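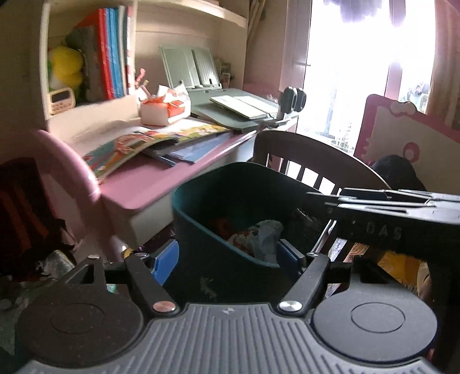

The pink desk and its teal bin.

So I finished the harbour! I know I went on about it last time, and a couple of you asked in the comments whether I'd given up on the sky, and the answer is that I very nearly did. But it's done, all 3,000 pieces of it, and it has been sitting on the dining table ever since while I walk past and admire it like a proud hen.

For anyone new, this is the big Flitberg puzzle, the one called Sistia at Dusk. I don't think Sistia is a real place (I've looked on a map and got nowhere) but I've spent so long staring at it that I could give you directions. There's a church with a green dome, a row of fishermen's cottages going up the hill, a lot of boats, and then a sky that takes up most of the top half and goes from pale orange to slightly less pale orange to a sort of pinky grey. Whoever painted that sky has never had to put it back together.

I bought it second-hand from Tomaszewski's in Tadham, which used to be a proper toy shop and is now half toys and half whatever people bring in. The puzzle shelf is at the back next to the prams. They sell them with a sticker saying either "complete" or "not counted", and mine said "not counted", so I went into this with my eyes open. It was cheap, the box had been mended with brown parcel tape and somebody had written "LOVELY" on the lid in biro. How could I leave it there?

I do the edges first, same as everybody, and then I go wherever the fun is. With this one that meant the cottages, as every door is a different colour and you can get a whole house done while the kettle boils. Then the church. Then the boats, which took ages, all those masts and bits of rope. By that point I'd used up everything with any sort of line on it and was left with the orange.

I've read all the advice about skies. Sort by shape, sort by shade, turn the table round, do it in daylight only. I tried sorting by shape and ended up with every baking tray I own on the floor, and then we wanted chips. What worked for me in the end was dull as anything: take one gap, try every piece that might fit, move on to the next gap. I had 200 pieces left at one stage and I remember it clearly, as I'd been cross all week and then suddenly I wasn't. It gets so much quicker near the end. You start seeing the piece you want from across the table and your hand goes out before you've thought about it. 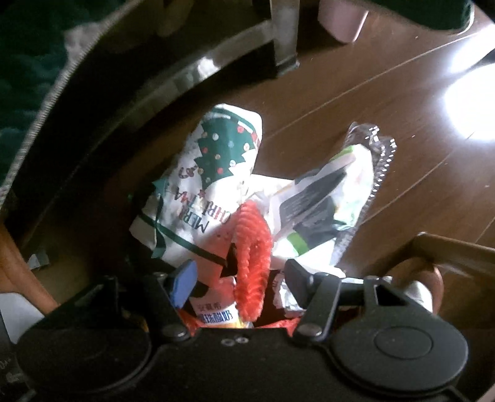 Jigsaws make tricky presents, I think, and I say that as someone who would happily be given nothing else. People are fussy about them. Some want cats and some would rather eat the box than do cats, and if you give a beginner anything enormous they'll smile and put it on top of the wardrobe and you'll both feel bad every time you visit. For most people a smaller one is plenty. And don't spend an hour fighting a great flat box with paper and sticky tape, it always splits at the corners! A bag does the job, something jolly like that white one with the tree and MERRY CHRISTMAS on it, and a green ribbon tied round if you want it to look as if you made an effort. I'd leave the red tinsel off a puzzle, mind. Bits of it get in among the pieces and you'll be picking them out in March.

Anyway, back to the harbour. I did the last corner late one night in December with the radio on and got all the way to the end and there were three holes. One in the water, one in the roof of the third cottage up, and one slap bang in the middle of the orange. I moved the sofa. I emptied the hoover bag onto newspaper, which I don't recommend to anyone. I shook out the rug, I looked in my slippers, and I went through my cardigan pockets, and that's where the roof was, along with a cough sweet. So that's one back. The water piece was stuck to the underside of a baking tray with what I can only assume was chip fat.

The sky one I never found. It may never have been in the box, "not counted" and all that. I thought I'd mind dreadfully and for a day or so I did, and then I cut a bit of card from a cereal packet and coloured it in with my best pencils, and from the doorway it's really not bad. Close to, it looks like a small satsuma has landed in the sunset.

Now I need to decide what to do with it. I'm not a gluer. I know some of you frame yours and they look smashing, but I like the breaking up nearly as much as the doing, that lovely crackle when you fold a row over on itself. It's going back to Tomaszewski's for somebody else to swear at, cereal packet piece included, and I'll put a note in the lid so they know what they're getting.

Next up is a steam fair, also a Flitberg, with hardly any sky at all. I checked. There's a great deal of grass though, and now I've had the box open I can see the grass is three greens that are nearly the same green, so ask me again in a month. If anyone has done it and has a trick for the bit under the helter-skelter, please put it in the comments and I'll be very grateful!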